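Still waiting for the robot to fold the washing

By Farzana Thambiah

Beverley Heywood wants a machine that will take the recycling out. She has told three manufacturers so, at three trade shows, and each time has been shown a robot vacuum.

Heywood manages housekeeping and stores at Skostside, a residential college with 218 rooms. Her staff of five spend a good part of August on what she calls shifting and sorting: flattening cartons, folding blankets, coiling leads, putting things back in tubs. None of it takes any training. "I can show a new starter the lot before morning tea," she says. "That's why I thought it would be the first thing to go to the robots."

It hasn't gone yet. Floor cleaning has, in part, and so has moving pallets in warehouses where the aisles are kept clear. What's left is the work that involves picking up an object, working out what it is and doing something sensible with it.

At Fiscombe, a small robotics outfit in an industrial estate behind a tile showroom, that is most of the job. Stelios Kyriakidis runs the trials there, and his list reads like a note left on a kitchen bench. Clear the boxes. Put the toys in the bin. Fold the fabric. Tidy the cords.

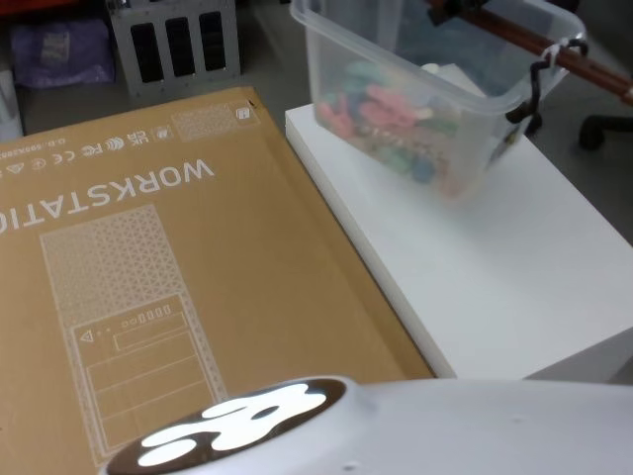 Cardboard is the task visitors ask about, and Kyriakidis rates it as middling. A closed carton has flat sides and square corners, and a two-armed robot can usually carry one if it isn't too heavy. An empty one is harder. It flexes when squeezed, the flaps swing about, and a box that has been half flattened no longer matches the shape the software was expecting.

In the last round of trials his team set 200 attempts at moving an empty carton from the floor to a marked bay. The robot finished 60 per cent of them without help. Most of the failures were dropped boxes. A few were boxes it carried perfectly well to the wrong spot.

"A kid would beat it," says Kyriakidis. "But two years ago we weren't keeping score, there was nothing to score."

Soft things are worse. Afiq Liew, who writes the grasping software, spent most of winter on cloth and plastic wrap. Cloth changes shape every time it is touched, so a plan made before the grip is out of date straight after it. Clear plastic brings a second problem, as depth cameras can see through it, or catch a reflection and report a surface in the wrong place.

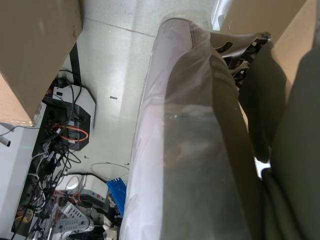 Cords are the job Liew would put off for as long as he was allowed. They cross over each other and they look alike, and pulling on the wrong one can drag a device off a shelf. His software leaves anything plugged in alone for now. Heywood, hearing this, said she had employed people with the same policy.

Price is the other question. Rafferty Yazzie, who buys equipment for the packing firm Coelho, looked at a two-armed unit called the Lememach this year and passed. It could load a tote at a fair pace when the items were rigid and well spaced. His items are jumbled, and he would have needed a worker standing by to sort out the misses. He did buy a second carton-taping machine, an old design that does one thing all day.

Yazzie expects to look again when the robot can be left alone for a full shift. Kyriakidis won't put a year on that. He thinks shops and warehouses will get useful help before homes do — a workplace can paint lines on the floor and insist that people keep behind them, and a family with a toddler can't.

Heywood has offered him a storeroom at Skostside for the next trials, with the shelves left as they are. He has asked for the measurements of the door.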